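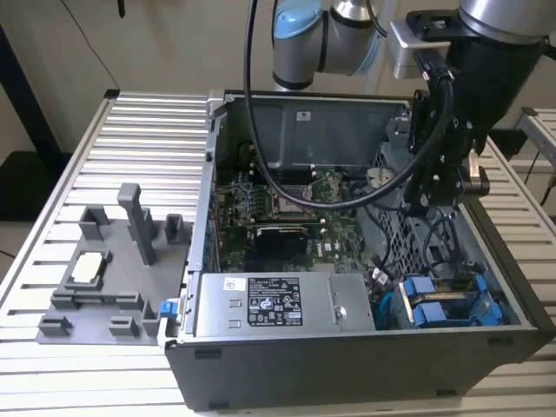 **Workshop report: Hardware stream**

# Opening up the Dell

Our group got the tower for the Clamstead reuse project, and we were thrilled, because none of us had ever worked on one this tidy! Laid on its side with the panel off, it's almost colour coded: blue drive carriers with big handles, blue latches down the expansion slots, even a little blue tab by the power supply. We took blue to mean "you can touch this", and the service notes we found later agreed.

The CPU socket is empty, so our first job is choosing a processor. We have a budget of $200 for the whole rebuild (the graphics card stays, hooray) and a shortlist of nine chips to check against the board.

What we've learned so far:

- Read the label on the power supply before planning any upgrades. We didn't, and had to redo our whole parts list.
- Trace the black cables with a finger before unplugging anything, and sketch where they go.
- Keep the socket frame closed until the new chip is in your hand.

Next up is memory. We'd love to get it running in time for the Thiele open evening in August, with our own label on the case.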